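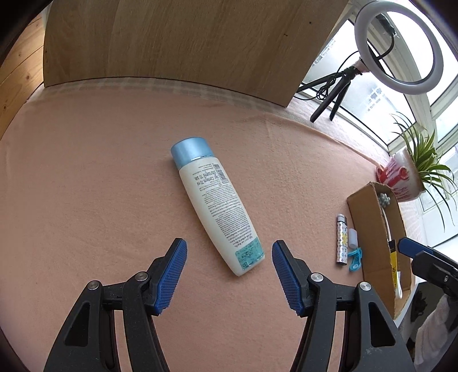 What size bottle can go in a standard parcel without extra packing?
Any bottle of 100 ml or less with a screw cap. Larger bottles need the inner bag described further down.

Which products does this page cover?
Contact lens solution, eye drops, saline and other small bottled liquids sent through the Destimia parcel desk. Aerosols and glass bottles have their own page.

My bottle is marked 70 ml. Which box should I choose?
The Sadau 2, a brown corrugated box with four top flaps. It takes travel bottles lying flat or standing.

Should the bottle stand up or lie down?
Standing, cap uppermost, if the box is tall enough. If it has to lie down, put it in a sealed bag first and fill the space at both ends.

How tight should the cap be?
Hand tight. Do not use pliers or a strap wrench — small plastic threads strip easily, and a stripped cap leaks under light pressure. A turn of tape over the join is accepted.

Can I cover the printing on the bottle?
No. Leave the volume, the batch number and the barcode readable. The Wirnton depot checks contents against the packing slip and returns items it cannot identify.

What goes on the packing slip?
Product name, volume in milliliters, number of bottles and whether the seal is unbroken. Opened bottles are accepted for personal shipments only.

How many bottles can I send in one parcel?
Up to 10. From 11 upward the parcel is booked as a bulk liquid and goes through the Sabbagh counter.

Can I reuse a box?
Yes, if the corners are firm and the flaps close flat. Remove or black out old address labels.

Do parcels travel heated in winter?
No. In February the unheated leg from Wirnton can drop below freezing. Check the storage range on the label before booking.

Where do I find the form code for small liquids?
Enter 1,151 in the contents field — the comma is optional.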